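About Us

Dilside Adult Swim School teaches people over 18 to swim. We have been doing it in Gurville since the old Amaral Street baths closed and the lessons there lost their home. Most of our students have never swum before. Some learned as children and stopped, and a few can already get across a pool but want to breathe properly while they do it.

Lumturie Dimitrov started the school with one evening class and 4 students. She learned to swim at 31, after years of sitting on the beach minding everyone's bags, and she still teaches the first lesson of every beginner course. We now run courses through the year, with 122 adults enrolled this term.

How we teach

Classes have six students and one instructor, who is in the water with you. We start at the shallow end with breathing out under water and floating on the front and back. Arms and legs come later. If you need three weeks to put your face in, you take three weeks — the group is arranged so that people can work at different stages in the same half hour.

We teach front crawl and backstroke first, then breaststroke for anyone who wants it. Butterfly is offered in the spring if enough people ask. We do not give out badges or hold races. At the end of each course your instructor writes you a short note with what to practice and which class to book next.

Lessons are mostly in the evening, with an early class at 6:30 a.m. for people on day shifts. The women-only class has its own hour and a female instructor.

Where we are

We rent pool time at the Jedeo building, two blocks from the Gurville bus station. Use the side entrance after 7 p.m. and ring the bell if the door is locked. Lockers take a quarter, which you get back. Bring a towel, a swimsuit and goggles that fit — we have a box of spare goggles, but the straps are tired.
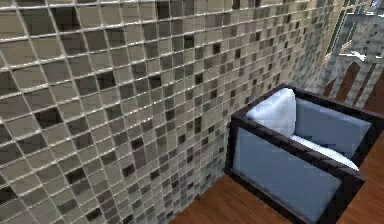 Costs and booking

A beginner course costs $80 and can be paid in two parts. If you miss a lesson and let us know by noon, you can make it up in another class at the same level. We cannot refund a course once the second lesson has passed, except for illness or injury.

New courses open in October, and the early class usually fills first. To book, call the office or leave your name at the front desk with a number where we can reach you in the daytime. Tell us if you have a health condition or a fear of water, and we will call you back before your first lesson to talk it over.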